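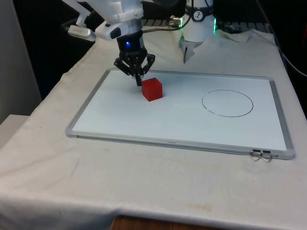 Gripper over the red cube, with the circle at the other end of the whiteboard.

Teaching the Cube Task: Pictures from the Helotside Room
Posted in September by the Kettle project

This site uses cookies to remember your settings and count page visits. By continuing to read you accept this. Manage settings.

Kettle is our small project on teaching by demonstration. A person drives the arm through a task by remote control, the computer records it, and later a model is trained on the recordings. These pictures come from the cube task, the simplest one we have. The arm has to get the red cube into a circle drawn on a whiteboard, by pushing or by picking it up.

We recorded 1821 demonstrations of it between the two rooms, Helotside and Zekalside. The operators took turns in blocks of 16. After a block most people want a break. The driving is slow work, and bad habits come in when you get tired: you stop lining up before the approach, or you bump the cube and then chase it.

Each demonstration starts with the cube somewhere outside the circle. The operator brings the arm over, gets the fingers where they need to be, moves the cube, and backs off. The recording is stopped by hand. A good one takes under 60 seconds. If it runs longer we still keep it, as long as the cube ends up inside the line.

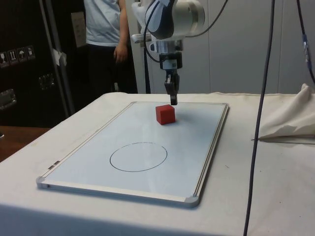 The side of the cube you start from matters more than new operators expect. For a push, the fingers have to come down on the side away from the circle, with enough room that they don't land on top. Come down too close and the cube tips or spins. Come down too far off and you spend half the recording creeping up on it. We tell people to stop above the board for a moment, check the wrist view, and then lower straight down.

Picking up is harder to drive but easier to place. The cube goes where you put it and there is no sliding to judge. Our operators split on this. The Zekalside group mostly picks, the Helotside group mostly pushes, and we left it that way on purpose so that both would be in the data. Whether that was a good idea we will know after the next round of training.

The whiteboard was chosen for one practical reason. You can wipe the circle off and draw another one of a different size or in a different spot. The circles are drawn freehand and they come out uneven. We don't correct them. A gap in the line is fine too, and the rule for a finished demonstration is the same either way: the whole base of the cube has to be inside.

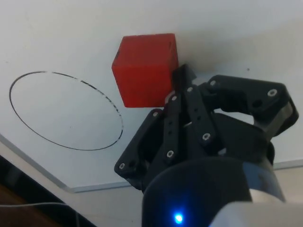
Wrist view, with a fingertip at the side of the cube and the drawn outline to the left.

The wrist view is the one operators look at most once they are low over the board. From the side it is hard to tell whether a fingertip is touching the cube or is just in front of it. From the wrist you can judge it better, though the fingers take up a lot of the picture. We record the side views as well and the model gets all of them.

New operators do seven practice runs that are not saved. By the last of these most can move the cube to the circle without knocking it away, and then they join the rota. Control is through the Boltoletti handset in both rooms, with the speed turned down for the first day.

The next task uses the same board with two circles. The operator will have to go to the one that is named at the start – we are still deciding how to mark that in the recordings. Pictures when we have them.

Comments (4)

Reader, 9:40 am
Do you throw out the ones where the cube gets bumped?

Kettle project, 10:15 am
No, if the operator recovers and finishes, it stays in. We have more than enough clean ones and the recoveries seem useful. Only unfinished ones are removed.

Reader, 1:05 pm
We did something close to this with a wooden block and tape for the target. The tape edge kept catching the block. Marker on a whiteboard sounds better, I may try it.

Guest, 4:30 pm
How much delay is there on the handset? Ours was bad enough that pushing was nearly impossible and everyone ended up picking.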